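Packing Mixed Snacks into Fixed-Volume Boxes
Project report, Sirkstead — Ornella Caruso and Halvard Viklund

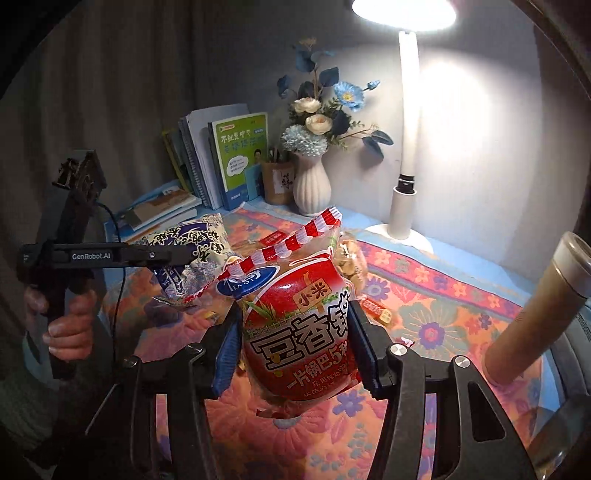
The project set out to find how the order of packing affects the space used when snacks of different shapes share one box. Shop-bought assortments were chosen over test blocks so that the packs would vary in stiffness and in the amount of trapped air. All items were laid out on a table with a floral cloth before sorting. The red bag printed 豆香锅 has a crimped zigzag seal across the top, and seals of this type were counted as part of the pack length. The clear bag of light brown round snacks was put in a separate class, as its outline depends on how the contents settle. Small sweets, such as the cream-and-orange cube, were treated as filler.

2. Method

Each box had an internal volume of 2340 cubic centimetres and a load limit of 500 g. Two orders were compared. In order A the sealed bags went in first, flat, and the filler was added last. In order B the filler formed the bottom layer. The lid had to close without pressure from the hand. A box that failed this check was emptied and recorded as a fail — it was not repacked.

A total of 136 boxes were packed, split equally between the two orders. Štěpánka Kuruc kept the record sheet and did not take part in packing.

3. Results

Order A gave fewer failed lids. Most fails in order B came from bags resting on a single hard sweet, which tilted the layer above it. Bags with a long top seal could be folded over at the seal, and this freed space along one wall of the box. Weight was never the limiting factor.

4. Limits

Air content was not measured. Crushing of the contents was judged by eye after unpacking, and the two packers did not always agree on what counted as broken.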